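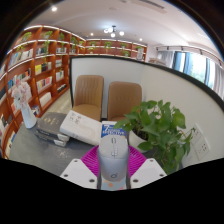
Chapter 7
Appraising a Hand-Held Gripper Kit

7.1 Introduction

The preceding chapters dealt with equipment that is fixed in place: the arm, the bench, the guarding and the controller. This chapter turns to a smaller class of product, the hand-held gripper kit, which a person carries to the work and uses in place of a robot's hand. Such kits are now sold to colleges, contract laboratories and small manufacturers, and a technician may well be asked to recommend one before having spent much time with it.

A purchaser's first difficulty is that suppliers describe their kits in different terms. One will quote the opening of the fingers, another the weight in the hand, a third the length of a recording session. The chapter therefore sets out a method of appraisal that can be applied to any kit of this type. It follows the practice of the Bayram teaching laboratory, whose equipment officer, Tarık Akgül, prepared the original worksheets.

The kit used for the worked appraisal is the Plerkton hand-held set, supplied by Zundberg under a 21-day loan. The supplier's service plan, sold separately under the name Useo, is considered in section 7.6.

By the end of the chapter the student should be able to:

state the parts of a kit that are subject to wear, and how each is replaced;
plan a short series of trials using ordinary objects;
record a trial so that a second person can repeat it;
compare the cost of outright purchase with that of a service plan.

7.2 The fingers

The fingers deserve attention before any other part, as they are handled most and replaced most often. In a fin-ray finger, the pad is made of flexible ribs joined between two walls. When the pad meets an object it bends towards it, so that the force is shared over a wider area than a flat jaw would allow. The pad is carried on a stiff plate, and the plate is fastened to the body of the gripper.
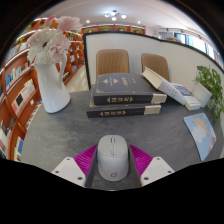 A rounded object is a sensible choice for the first trials. It presents no flat sides to the pads, and a poor approach will tend to turn it or push it away. The operator should close the fingers slowly, pause, and note whether both pads have met the object before attempting a lift. The same object should then be set down at a different angle and the trial repeated. On the Bayram worksheet each approach is entered on its own line, with the operator's initials and a single word for the outcome: held, slipped or missed. Remarks are kept to a separate column.

The loan agreement allowed 60 trials with each operator. Of the 156 trials entered in May, 57 were made with the pads as delivered and the remainder after they had been refitted. The two groups should be kept apart when the exercise at the end of the chapter is attempted.

7.3 Arranging the work area

The surroundings of a trial affect its result and must be settled in advance. An entirely bare surface makes the task too easy and tells the purchaser little about daily use, while a crowded one makes it hard to say why a grasp failed. A middle course is preferred. 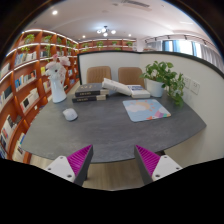
Spacing between objects is the first matter to decide. The operator needs room to bring both fingers down without touching a neighbouring item, and room again to withdraw them. Where a computer mouse and its pad are laid out with a wide stretch of bare desk between them, as here, the mouse can be approached on its own, and the books, vase and plant are kept towards the back. The layout should be sketched on the worksheet before the first trial, and any change to it entered as a new sketch.

Lighting is the second matter. The student should note which lamps are lit and whether curtains are open or drawn, and should leave both unchanged until the series is complete. Section 7.4 explains how these notes are used when trials made by different operators are compared.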